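Notes for the Orkano talk, Zedum spring review session

Start with the slide that has the price table. Leave it up while people sit down.

I have been using the Orkano hand-held gripper kit since April. The version under review is the pair, left and right, sold through Odton. List price is 187 dollars per gripper. The single costs the same per unit, so there's no discount for buying two.

What comes in the kit: the grippers, cables, a set of spare fingertips and a printed setup card. The card is fine. The online manual still covers the older model and needs an update.

Say this part slowly. You hold one gripper in each hand and do the task yourself, and the software records it. Cloth is the job most people ask me about, so I spent the most time on it. Covering things, uncovering them, folding.
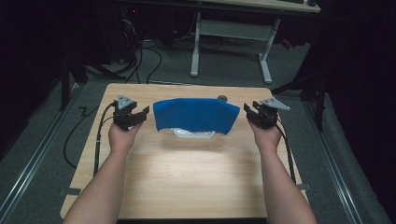 Can one person run a two-handed session without a helper?

One person is enough once the cables are routed and the software is set to start on a timer. The default delay is 8 seconds, and you can change it in the settings menu.

Next slide, the numbers. I planned 200 cloth recordings and kept 176. Most of the rejected ones were my own false starts. A few had a gap in the data, and a firmware update fixed that.

Comfort. My wrists got tired before my arms did. Short sets helped. The trigger spring is stiff when new and loosens up after a week or so.

Compare with the Chien kit here, but keep it brief. Chien is lighter and costs more, and its fingertips are harder to swap. I would pick Orkano for a shared lab and Chien for long sessions.

Pass the spare fingertips around during the last slide. Ask for them back before the break. Order form link is on the handout, second page.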